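Projet Gristus : dimensionnement et budget d'une cellule de brassage réseau à deux bras

Galerie de travail, état de janvier

Cette page accompagne le dossier d'achat rédigé par Sibusiso Pillay et Nobuhle Visser pour le site de Plirndale. Le besoin porte sur le branchement et le débranchement de cordons RJ45 en façade de commutateur, avec un opérateur présent uniquement pour l'approvisionnement. Les prix s'entendent hors taxes et hors transport. Les postes sans devis ferme sont signalés comme tels.

Périmètre retenu : 2 bras, deux pinces parallèles, un bâti, une table, les alimentations et le câblage. Le poste de calcul relève d'une autre ligne et n'est pas repris.

Vue 1. Prise du cordon côté commutateur 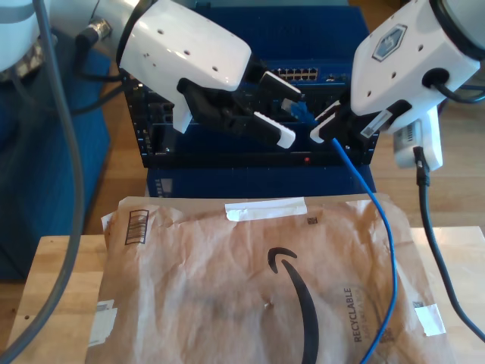

Le poste « préhension » est celui que l'on sous-estime le plus souvent à la première estimation. Une pince parallèle standard convient pour le corps d'un connecteur, mais l'effort d'insertion se transmet par les doigts, et leur garniture est à traiter comme un consommable. Les embouts blancs montés sur les pinces noires sont donc chiffrés séparément du corps de pince, à raison de 4 jeux pour la première année. Avec le cordon bleu passé entre les doigts juste sous la fiche, l'encombrement utile devant la rangée de ports est faible : toute pince plus large que le modèle actuel imposerait de revoir l'entraxe des deux bases. Unathi Shezi demande que cette cote figure au cahier des charges comme valeur maximale, sans tolérance positive.

Cordons d'essai : lot unique, catégorie identique, longueur identique. Ne pas mélanger les fournisseurs à l'intérieur d'un même lot, la raideur de la gaine varie.

Alimentation : prévoir une ligne distincte pour les blocs secteur et les rallonges. Le devis de Nemstead les inclut, celui de Sầm les exclut. La comparaison doit se faire à périmètre égal.

Montant à retenir pour les pinces, garnitures et brides d'adaptation : 3 147 euros, devis Nemstead, valable jusqu'à la fin du trimestre. Gillespie Sutherland a demandé une prolongation, réponse en attente.

Vue 2. Bâti ouvert et zone de travail

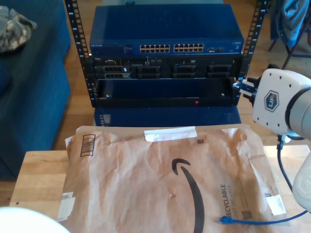
Le bâti ouvert a été préféré à l'armoire fermée pour deux raisons : accès latéral des bras et coût. Une armoire avec portes déposées donne à peu près le même volume d'accès, mais ses montants d'angle réduisent la course du poignet en approche oblique. L'écart de prix ne le justifie pas.

Points restant à arbitrer avant la commande :

Fixation du bâti. Un bâti simplement posé se déplace sous l'effort d'insertion. Une semelle boulonnée au sol est demandée en option aux deux fournisseurs. Sebastian Ghiță estime le percement réalisable sans autorisation particulière, à confirmer par les services généraux.

Plan de travail. Hauteur fixe. Le plateau réglable en hauteur a été retiré du budget : chaque changement de hauteur oblige à reprendre l'étalonnage, soit environ 4 heures d'immobilisation.

Pièces de rechange. Une pince complète en stock. Pas de bras de rechange, le délai de remplacement proposé au contrat de maintenance est jugé acceptable.

Formation. Comptée pour deux personnes, sur site. Le devis Sầm la facture à la journée, sans frais de déplacement.

Amortissement. Bras et bâti sur la durée habituelle du matériel de laboratoire. Garnitures, cordons et brides passent en charges.

La version consolidée du tableau de coûts est tenue par Nobuhle Visser. Les demandes de modification lui sont adressées par écrit, avec la référence du poste et le devis correspondant en pièce jointe.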